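Ridus Opens Kitchen Object Collection to Outside Labs

4000 recorded hand demonstrations planned for first release in November

DUDOLMONT - Ridus, a developer of control software for robotic hands, said today that it will share its collection of tabletop handling recordings with outside research groups. The first release is planned for November and will hold 4000 demonstrations of a robotic hand reaching for, gripping, lifting and setting down ordinary household goods.

The company has 2773 demonstrations finished and checked so far. The rest will be recorded at the Ridus workshop in Dudolmont and at Tesumano, the engineering firm that has worked with Ridus on the project from the start.

Each demonstration is made by a person. An operator guides the hand through a task from start to finish while the system stores the position of every joint, the commands sent to the motors and the view from a small camera mounted close to the hand. A learning system is then trained on the recordings and tries to produce the same kind of movement on its own, with objects and placements it has not met before.

"We had a model that did very well on wooden blocks," said Teresa Borkowska, who leads data collection at Ridus. "Then we gave it groceries and it did badly. Cans, cartons, bags of rice. So we stopped tuning the model and went back to collecting."

The object list was drawn up with Czerwiński, a grocery distributor that supplied the goods used in the sessions. Canned food takes up a large part of it. A full can is heavy for its size, the label and the rim feel different to a fingertip, and a grasp that works on a standing can will often fail on one that is lying down.

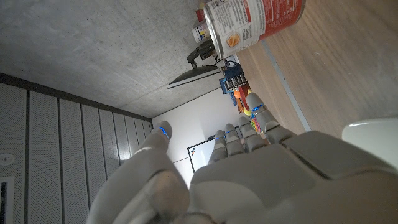 Operators work in shifts of 4 hours, with a break after every set of 22 demonstrations. Before each attempt the object is moved or turned, and the operator is free to choose the approach. Ridus does not hand out a fixed grasp for each item. Two people will often pick up the same can in different ways, and the company wants both versions in the training set.

The tables are left much as they would be on a working day. Earlier recordings were made against a plain backdrop, and models trained on them lost accuracy when other things were nearby. Borkowska said the team tried adding clutter to the pictures by software and was not satisfied with the results.

Failed attempts are kept. A dropped can or a missed grasp is marked by the operator right after it happens, with a short note on the cause if one is known. These recordings are stored in a separate part of the collection and do not count toward the 4000.

Checking takes longer than recording. Every demonstration is played back by a second person who was not at the controls, and any file with missing joint readings or a gap in the video is taken out. Konrad Baran, who is in charge of review at Tesumano, said the most common fault is a timing mismatch between the camera and the motors.

"If the video runs a little behind the fingers, the model learns to close too early," Baran said. "It's hard to spot by eye. We now run an automatic test on every file before a person opens it, and that has saved us a lot of evenings."

Research groups that receive the collection will get the recordings, the operator notes, the list of objects with their weights and sizes, and the timing test used by Tesumano. Use for teaching and non-commercial research will be free. Companies will need a license, and terms will be given on request.

Ridus also plans to take in recordings from other labs after the November release. Contributors will have to use the same file layout and pass the same checks. The hand they use may be of a different make, as long as its joint layout is supplied with the files.

"A learning system picks up the habits of the people who taught it," said Tatu Obura, head of research at Ridus. "Ours has been taught by a fairly small group in one building and a second group down the road. I would like to see what other people's hands do with the same can."

Work on a second collection, covering lids, drawers and packaging that has to be opened, will begin once the first release is out - no date has been set for it.

Labs that wish to receive the collection or contribute to it can write to Urszula Sowa, research partnerships, at the Ridus office in Dudolmont. Press questions should be sent to Czesław Sobczak at the same office.

About Ridus

Ridus develops control and training software for robotic hands used in packing, sorting and laboratory work. The company is based in Dudolmont.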